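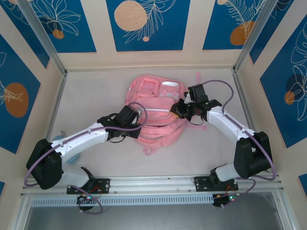

Declan Catterall: Before I sign for 19 more sets of finger pads I need to know whether they wear out or get damaged. The quote from Wulen is $1,000 and we have $136 left on the parts line until August.

Kazimír Rusnák: Wear, as far as I can tell. Soft bags are hard on them — zippers and piping most of all. I'd move the order to next year's budget and buy two sets now.
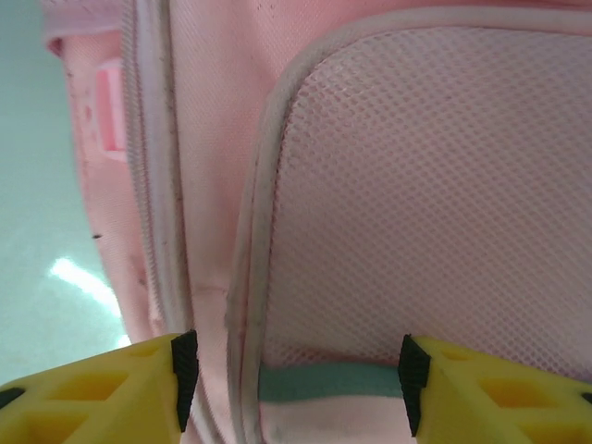 Finger pads at the zipper and mesh panel, pink backpack.

17 June 2022 — Status changed to Waiting on Purchasing. Two sets requested from Wulen, price to be confirmed. Full order held. Declan to ask Sowerby for a second quote, pads only, no fingers.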